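Lab Notes > Newsletter > Winter issue

Teaching two arms to put a gearbox together
January - by the Skalorby desk

I spent most of this month with a controller in each hand, driving two simulated arms around a gray table for the Lenley project. We want 50 clean demonstrations of the gear assembly before anyone trains anything, and I have 20 I'd show my boss. The rest are me learning (slowly!) which way is left when the wrist has rolled over.

Gears are the fun bit. You steer the fingers in from both sides and close gently, and I've started easing off the trigger a touch earlier than feels natural.

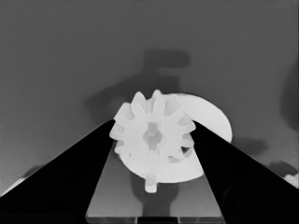

A spur gear between the fingers, with the big disc behind it.

All the parts are white, so I go by shape. Before each run I say my plan out loud - which arm goes first, which part it wants - and my recordings have gotten a lot less wobbly. If I dither, the robot learns to dither too, and then we all get to watch it dither forever.
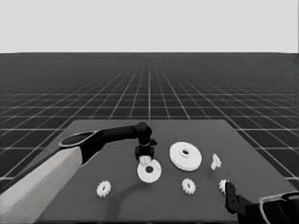
Left arm over the flat disc, three gears toward the front.

Using both arms at once is where I still get tangled up. I tend to freeze one hand completely while the other works, and I'm trying to keep the idle gripper open and somewhere useful so the next move is short.

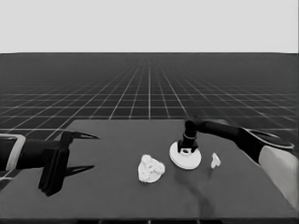
Rostami wrote in after the last issue to say that frozen hands are fine by them, as long as every demo freezes the same one, and that they would take 20 boring runs over 50 creative ones. Fair point! I've gone back and tagged my recordings by which arm leads, and the left one wins by a mile.

Next on my list is the view from the wrist. I've been driving by the wide view, but up close you get a much better feel for where your fingertips are, even if the other arm keeps wandering across the middle.
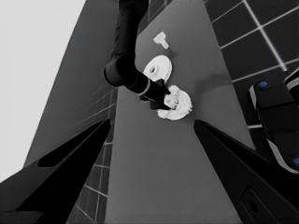 Want a turn at the controls?

The rig is free Saturday from 4 on, in room 389 at Prakholm. Come with rested thumbs, and I'll set you up with a practice table first.

Recent items
Why we re-record after lunch
Prakholm open afternoon: what to bring
Naming your demo files, again
Skalorby desk mailbag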